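ok thread on the thing we've been doing in Ludach since July. messy, typing between runs

1/ question was dumb simple. if you collect two-arm demos, does it help to let the operator redo a bad grasp mid-episode, or should you toss the episode and start clean

2/ everybody tosses. we tossed too. 2,779 episodes in the Stornwood set and every one of them is clean start to finish. policy looks great until it misses once, then it just sort of hovers there

3/ so: second set, same arms, same table, same tools. only rule change is you keep recording thru the mistake. no cutting. 231 episodes, that's it

4/ mix them in at training, upweight the small set by 8. no new loss, no architecture stuff. we tried 20 first and it learned to miss on purpose. not kidding, it would fumble so it could do the recovery

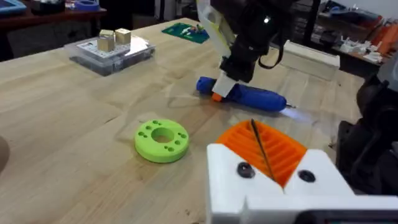 5/ Ayala asked if the gain is just from more data and not from the recoveries at all. Fair. We ran that control, 231 extra clean episodes, same weight, and the hovering came right back.

6/ screwdriver is the worst object btw. round body, rolls if you come in off center. flat things on the table barely need recovery data, the disc was fine w/ either set

7/ what I don't have yet: whether it carries over to objects that never show up in the messy set. my guess is partly. the re-approach motion looks pretty generic when you plot it but plots lie to me a lot

8/ also wrist view matters more then I expected. drop it and the recoveries get a lot worse, the overhead view alone can't tell a near miss from a hold

9/ practical bit if you want to try: tell operators not to hurry the second attempt. our early ones were all panicky jerks and the policy copied exactly that. had to re-record a bunch

10/ writeup goes on the Plitlow page once the held-out object runs finish. weights too, prob. next batch is loading now so replies will be slow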